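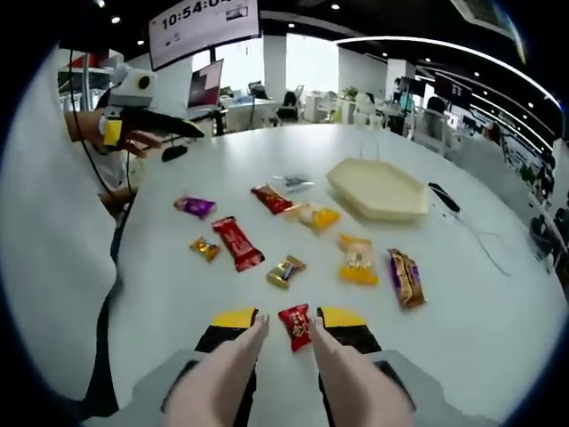
Wrapped candies on a round white table.

Femke Wouters talks fast when the subject is fees. Ten minutes into our call she has already drawn two charts, torn one up and started on a third.

Wouters runs research at Mallevel, a small shop that studies how people pay for things with stablecoins. Her latest project follows Mirkulel, a dollar-pegged token that has quietly caught on with corner stores and market stalls.

"Everyone watches the price of the big coins," she says. "I get it, I watch it too! But a woman buying bread with a token that stays at a dollar, and paying less than a cent to do it? I could look at that data all day."

And she has. Her team followed 1431 merchant wallets through March, and the typical payment came to about 23 dollars. What thrilled her was the low end, where purchases under a dollar kept climbing week after week.

"Small payments used to be hopeless on-chain," she says. "You'd pay more to send the money than the thing cost. Now the fee is a rounding error, and people are buying gum."

Josué Rezende, who built the Kozma wallet many of those shops use, joined us halfway through, coffee in hand. He is just as excited, though he worries more about reserves.

"A peg is a promise," Rezende says. "I want to see what's behind it, and I want to see it every month. Mirkulel publishes its holdings, good, but I'd like an outside auditor on it too."

Wouters agrees, and then she's off again, this time on bank history. She keeps a framed savings book from 1927 over her desk, a flea market find with a balance of 100 dollars.

"Somebody trusted that little book," she says. "I think about that when I read a reserve report."

Next up for the pair is Grellberg, a test network where shops can settle with each other overnight. Rezende expects the first stores to join once the refund tool is finished. He was still fixing it when we hung up.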